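Home | Readme | Downloads | Levels | Changes | Contact

# Horkcombe

Horkcombe is a small hill-running game for one player, or for two sharing a keyboard. You pick a runner, you pick a fell, and you try to get to the top and back down again without falling in the beck. I started it as a way of learning how slopes work in a 2D game and then rather fell in love with it, so it has grown a good deal beyond what I meant it to be (there are sheep now!). This readme covers how to get it going, how the races work and what is in the folder, and I've tried to write it for people who have never built a game from source before, so do forgive me if some of it is obvious to you.

## Getting it running

Unpack the archive anywhere you like and keep the folders together. On Windows and Linux there is a ready-made program in `bin`, and you can simply start that. On anything else you'll need to build it yourself with Presterex, the little engine I use, and a copy of the right version comes in `engine`:

 cd horkcombe
 ./engine/presterex build
 ./engine/presterex run

The first start is slow - the game draws all the hill shading once and saves it - and after that it should be up in a moment. If you get a black window with the music playing, delete the `shade` folder and start again. Your times and your settings live in `save`, so leave that one alone unless you want to begin afresh.
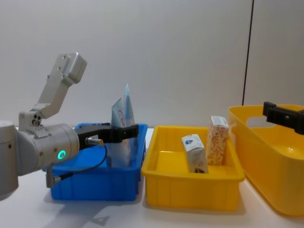
If you have an old save from before the weather was added, the game will convert it for you and keep the original with `.old` on the end. I have tested this on every old save I could find, including some quite battered ones of my own, but please make a copy first all the same.

## How a race works

Left and right lean your runner, and the up key takes a longer stride. That is nearly all of it. The clever part, if I may call it that, is the breath bar, which drains faster the more steeply you climb and comes back when you walk. Going downhill costs no breath at all but your feet start to get away from you, and if you hold the long stride on wet grass you will almost certainly end up sitting down.

The second runner uses A, D and W. Both runners share the screen, and whoever falls behind is given a small arrow at the edge until they catch up. I know some people would prefer a split screen and I did try it, but on the narrow ridges it was horrid to look at.

There are two main hills. Brinddale is the gentle one, with 239 metres of climbing and a nice wide track, and it is where I'd send anybody new. Ko is the other one, about 1000 metres to the top, and there's a scree slope on the far side that I still can't get down cleanly. Once you've finished Ko in any time at all, the night race opens up.
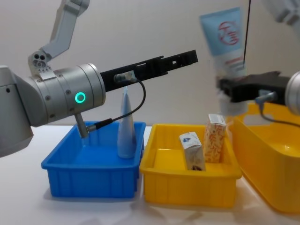

*Two robot arms above a white tabletop.*

## Making your own hills

A hill is a plain text file in `hills`, with one line for each stretch of ground. Each line gives the length, the rise and the surface, like this:

 40 6 grass
 25 11 scree
 12 -3 bog

Surfaces can be grass, scree, bog, track or snow. Please keep a hill under 2000 lines, as the shading gets confused beyond that and you'll see odd stripes in the sky. The file name becomes the hill's name in the menu, and spaces are fine.

If you make one you're pleased with, do send it in. I bundle the good ones with each release, with your name in the credits, and Darmawan Entili has already contributed a very fine and very boggy one that you'll find under "extras".

## Known troubles

- Gamepads work, but the menu ignores the stick, so use the buttons there.
- Sheep can sometimes stand inside a wall. They don't mind.
- The ghost runner from your best time starts a touch early on Ko.
- Rain is far too loud on some laptops. Turn down "weather" in the sound menu.

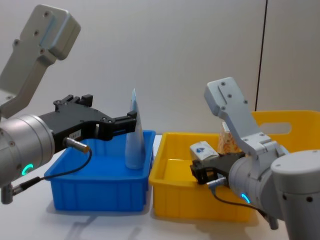
Darmawan Entili: The early ghost happens on Brinddale too, if you restart during the countdown. I lost a whole evening to chasing it before I noticed. Could the breath bar be made a little bigger as well? I play from the sofa and can hardly see it.

Thank you, I've added the countdown one to my list, and there is now a "large bars" setting in the July build which I hope will suit the sofa. It makes the clock bigger too.

## Licence

The code is free to use and change as you please, so long as you keep my name in the file headers. The music and the runner drawings are mine as well, and I'd be glad if you asked before putting them in something else - I nearly always say yes.

Contact: Imke Vogler, via the Contact page | © Imke Vogler | Back to top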